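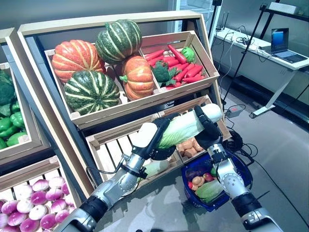 Napa cabbage at the lower crate of a tilted two-level stand, with pumpkins, carrots and broccoli above.

The tilted produce stand does most of its work through angle. Laid flat, a crate of carrots shows a shopper only its top layer, and from a few steps away it shows mainly its front board. Tip the same crate forward and the whole surface comes into view. Too steep, and round items roll to the front and collect there.

Uyên Lục has fitted out small grocers in Hurport for most of her working life, and she sets the angle with a full crate in place. "An empty stand tells you very little," she says. "Load it, take two things out from the bottom, and see what moves."

Her order of filling starts with the heaviest and roundest stock. Pumpkins go into a compartment of their own, with a divider to carry the side load. Large ones are set against the back and sides, and a smaller one is wedged into the remaining gap as a stop. Striped green pumpkins are mixed with orange ones so that the varieties read separately from the aisle.

Carrots behave differently. Piled on the diagonal, they lock against each other and hold a slope well. Broccoli can share their compartment because the heads sit down into the pile and stay put. The color contrast is useful too: green heads against red or orange roots need no sign to separate them.

The lower crate is harder to manage. It gets less light, the crate above hides part of it, and the shopper has to bend. Khôi Huỳnh, who runs the produce section at Phan, keeps potatoes there, along with long vegetables such as napa cabbage. A napa head is awkward to lift by one end. The outer leaves are loose, and the weight sits toward the ribs at the base. Huỳnh teaches new staff to support both ends and keep the head level until it clears the front slats.

Clearance in front of the stand also matters. Phan allows 60 centimeters between the lower crate and the nearest obstruction, enough for a person to stoop with a basket. Baskets with perforated rims are preferred there for their low weight and easy rinsing.

Display produce in plastic follows the same rules, with one difference. It weighs much less than fresh stock, and a slope that holds real squash may let a molded one slide. Lục uses a strip of thin rubber matting under the first row and leaves the rest bare.

Slats should be wiped down at closing and the dividers lifted out once a week. Soil collects in the front corner of the potato crate first.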